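**White socks: pairing, folding, or just chucking them in the drawer?**

**marrowfat_mel** wrote:

Hello all, long time reader of the laundry board and only an occasional poster, so be gentle. We are a household of five and four of us wear plain white socks, which sounded like such a sensible idea when I bought them. They are all nearly the same and none of them are quite the same. Mine are the fluffy sort, my eldest has the thin sporty ones, and the twins have school ones in two sizes that look identical until you've got one on and the heel is halfway up your leg.

I've been sorting them on the spare table of an evening with the radio on, and I don't mind it, but it does eat the whole evening. So what does everyone do? Pair them as they come off the airer? Fold, roll, ball? I'd love to hear, however daft the method.

---

**old_tin_bath** wrote:

Evening Mel, and welcome to the club. I've gone round the houses on this one. For years I balled them, the way my mother did, one cuff turned over the other, and then I noticed that one sock of every pair was going baggy at the top well before its partner. That's the turned cuff doing all the stretching. Now I lay them flat, one on top of the other, and fold in thirds. They stand up in the drawer like little books and I can see what I've got.

The other thing I'd say is spread something pale and clean on the table before you start. I use an old bath towel. It stops the fluffy ones picking up crumbs and whatever else has been on the table since tea, and it keeps them from sliding about while you fold.

---

**kettle_and_peg** wrote:

Seconding the towel! Mine is a cream one with a bit of a waffle to it, gone too thin for the bathroom but perfect for sorting on. I don't bother smoothing it out either, life is too short.

I'm a toe-up person, by the way. Hold the sock by the middle with the toe standing up and you can see straight away which ones have gone thin at the end, and those go in the duster bag before they get anywhere near a drawer.

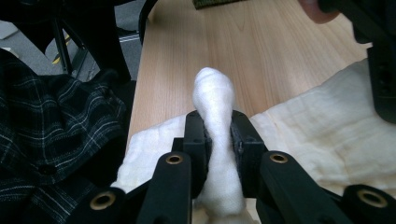

*Fluffy white one, toe up, on the sorting towel*

A good thick one like that keeps its shape at the toe even with the middle squeezed right in. The tired ones flop over, and then you know. I do the lot this way now and I haven't put a holey sock back in the drawer since August — which for this house is quite something.

---

**brindle_apron** wrote:

I'm going to be the awkward one, sorry Kettle. Isn't all that pinching rather hard on them? The fluffy knit is exactly the kind that bobbles, and I've always been told to handle it as little as possible. I just run a hand inside, spread my fingers, and look for daylight. It takes a second and you feel the thin patches at the heel as well, and to my mind the heel goes first far more often than the toe.

---

**kettle_and_peg** wrote:

No offence taken! You may well be right about heels, I'm a toe wrecker myself, so that's where I look. I can't say I've seen any extra bobbling from a quick squeeze, though. They get worse than that in my wellies. Creases drop out again once they're worn, too.

---

**old_tin_bath** wrote:

I'm with Brindle on heels, with Kettle on the squeezing. Bobbles come from the wash. Turn them inside out, put them in a net bag, and go easy on how much you cram in the drum. I had a Kudo bag for ages until the zip went, and now I use a Mestis one, which has a bigger opening and is much kinder on my old hands.

---

**pondweed78** wrote:

Can I put in a word for not pairing at all? We've got a Kaleso basket at the bottom of the stairs, all clean socks go in, and everyone fishes out their own. It has been two years and we're all still on speaking terms.

---

**brindle_apron** wrote:

Pondweed, I came over quite faint reading that. With four lots of nearly matching whites you'd be late for school every morning of the year! I can see it working if everybody's feet were different colours, so to speak, but Mel has twins in two sizes.

---

**pondweed78** wrote:

Fair point on the twins. I'd put a stitch of coloured thread inside the cuff then, one colour per person, and still use the basket. I'm not giving up the basket.

---

**marrowfat_mel** wrote:

Oh, you are a lovely lot, thank you. I've dug out an old towel for the table already and I'm going to try the thirds fold tonight, with a look at toes *and* heels so that everybody's happy. The coloured thread is a brilliant idea and I'm cross I didn't think of it. I've got red and green in the sewing tin, and I'll see what the twins say about who gets which — I expect they'll both want green.

Does the thread need to be anything special, or will ordinary cotton stand up to the wash?

---

**pondweed78** wrote:

Ordinary cotton has been fine on my gym towels. Two little stitches and a knot on the inside, and leave it slack so the cuff can still stretch.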